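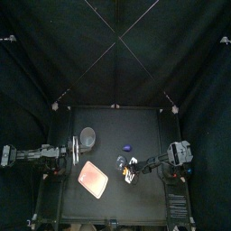 ## 4.2 Software for the two-arm cell

The controller described in this section is called Rira. It was first written for a single arm at Flalldale, and it was later extended to two arms which share one table. The extension was more difficult than we expected. Most of the code of the first version could be kept, but the order in which things are decided had to be changed completely, and we therefore describe the new order with some detail.

**Figure 6.** The workspace from above. A clear plastic cup stands beside the open gripper of the left arm, and a purple egg-shaped object lies between the cup and the right gripper. The pink tray is at the lower left.

### 4.2.1 Perception of transparent objects

The perception module receives colour images and gives to the planner a list of object hypotheses. Each hypothesis has a class, a position on the table plane and a covariance. We do not estimate the height of the objects directly. It is read from a small table of known classes, which is sufficient for the tasks of Section 5.

Opaque objects with a strong colour, such as the purple one in Figure 6, are easy for the segmentation, and we did not need to tune anything for them. Transparent objects are the main source of error. On the black surface a clear cup is visible mostly by its rim and by a few reflections, and these reflections move when an arm moves. In the first version the detector followed the reflections and the estimated centre of the cup could jump by 30 mm between two images while the cup itself stayed in its place.

We made two changes. First, the mask of the cup is now fitted with an ellipse for the rim only, and the pixels of the body are ignored. Second, the filter of each transparent object is frozen while any arm is moving within a given radius of it, and it is updated again after the arm has been at rest for seven images. The second change costs a short waiting time before each grasp. We accept this cost, as the failed grasps before the change were much more expensive in time.

A remaining problem is the case of two transparent objects which are close to each other. The ellipse fit then sometimes takes one part of the contour from each object. Rira detects this by the residual of the fit and asks for a new view from the camera at the wrist, but the new view is not always possible if the other arm is in the way.

### 4.2.2 Assignment and reservation

For each task step the planner must decide which arm does it. Boyer's earlier planner, which we used as the starting point, solved the assignment for the full sequence before the first motion. This gives short sequences on paper. In practice the sequence was often not valid any more after the first or second grasp, when an object had been turned or pushed a little, and the whole plan was computed again.

In the present version the assignment is made only for the next step of each arm. The cost of a step is the sum of the estimated motion time, a penalty for crossing the middle line of the table, and a penalty for blocking an object that the other arm will need. The last term is the most important one. Without it, the arm that is nearest to an object always takes it, and then it waits with its gripper above the middle while the other arm can not enter.

The table is divided in cells, and an arm must reserve all cells under its planned path before it moves. The reservation is kept by a separate process, named Langlois in the source code, and the two arm processes can only ask it. A request is either accepted completely or refused completely. Partial reservations were allowed in June for a short period, and they led to deadlocks which were difficult to reproduce - in one case both arms held half of the way to the tray.

When a request is refused, the arm does not repeat it immediately. It first computes an alternative approach direction, and only if this one is also refused it goes back to its rest pose and releases its cells.

### 4.2.3 Control at contact

The motions in free space are tracked in position. From the last waypoint before contact, the controller changes to a compliant mode with a limited gripper force. The limit depends on the class of the object, and for thin plastic it is set low enough that the cup keeps its shape between the fingers. The opening of the fingers is measured after closing. If it is smaller than expected for the class, the grasp is counted as missed and the perception is started again for this object only.

### 4.2.4 Logging and replay

All messages between the modules are recorded with the tool Hinico, which can also play them back to any module alone. Of 69 recorded stops, the larger part could be explained by replay without using the arms. The others depended on the timing between the two arm processes, and the present replay does not reproduce this timing exactly. We return to this limitation in Section 6.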